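Ticket 236: Arm stops short at the kitchen counter
Opened by: Mitra Asadi
Assigned to: Indrek Vītola
Site: Noswood, kitchen cell
Status: Open, watching

February 28, 2019

Mitra Asadi wrote:
Arm faulted again on the faucet approach. Joint torque limit, same message as last time, which is at least consistent of it. I cleared the fault, jogged it up and reran at half speed. Faulted. Reran at quarter speed, which is like watching a glacier reach for a glass of water. No fault, but the fingertips ended up nowhere near where the path file thinks they are.

Wrist view at the faucet, fingers empty: 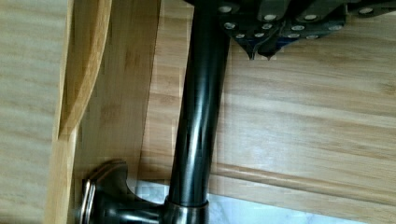
Wrist camera, fingertips over the wood to the right of the spout.

Indrek Vītola replied:
Did anyone change the tool offset? The path file still has the old fingers in it. I know because I wrote the path file, and I remember being proud of it.

Mitra Asadi wrote:
Justinas swapped the fingers for the pointed ones. He says he updated the offset. The controller says he updated it on the Anov test profile, where it will do a lot of good for a cell we don't run.

Indrek Vītola replied:
OK. Please do the following before anyone touches the path:
Load the Noswood profile.
Enter the offset for the pointed fingers and save it. Then power down and check that it stayed saved.
Go over the screws on the gripper housing with the small driver. Snug, no heroics.
Check the cable slack with the arm reaching down over the slatted board. If the loops pull tight on the way to the drawer, that would explain the torque fault better than my file does.
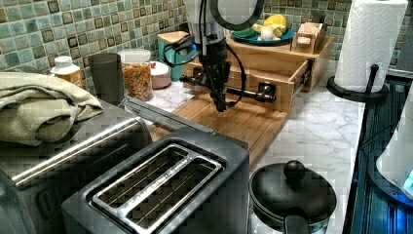

Mitra Asadi wrote:
Slack is fine at the board. It gets stingy when the wrist rolls past 64 degrees, so I moved the upper cable clip and gave it more to work with. Offset is in and survived the power cycle. Two of the housing screws took a little turn. Full speed faucet run went through with no fault.

Indrek Vītola replied:
Good. Leave this open until it has done 500 cycles. Justinas, please copy the offset into the setup sheet, the one for this cell.

Justinas Jõgi wrote:
Done. Both sheets, to be safe.

Indrek Vītola replied:
Please undo one of them.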